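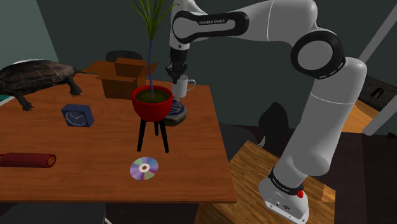 Weekend helper wanted for our café and small pottery shop in Stesdale

Matos is a family café with 19 seats, and in the next room we sell cups, bowls and plates made by potters of the region. We are looking for one person to help us on Saturday, from July until the end of the season. If it goes well for both sides, we can speak about more days.

Your work will be to prepare coffee and tea, bring orders to the tables, wash up, and wrap the pieces which customers buy. In summer we have around 90 guests in a day, so it is important that you stay calm and friendly when there is a queue.
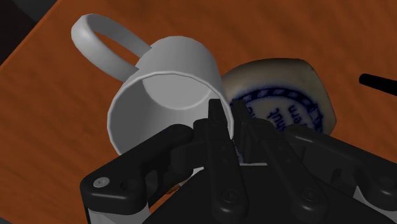

A plain white mug and a cream piece with blue decoration.

Experience in a café is welcome but we can teach you. You should speak English well enough to talk with guests; Portuguese is a plus. You must be at least 18, and able to carry boxes down one flight of stairs to the store room. The first bus from Trarmont arrives at 8.10, and we begin at half past eight.

We offer a written contract, a warm lunch, paid breaks and a discount in the shop. The tips are shared equally between all who worked that day. The hourly pay we will tell you at the first call.

Please send a short letter and your telephone number to Armindo Leitão, or leave them at the counter, Matos, Sivard Street 300. A photograph is not necessary. For questions about the shop side, please ask for Hélder Veloso, best after three in the afternoon.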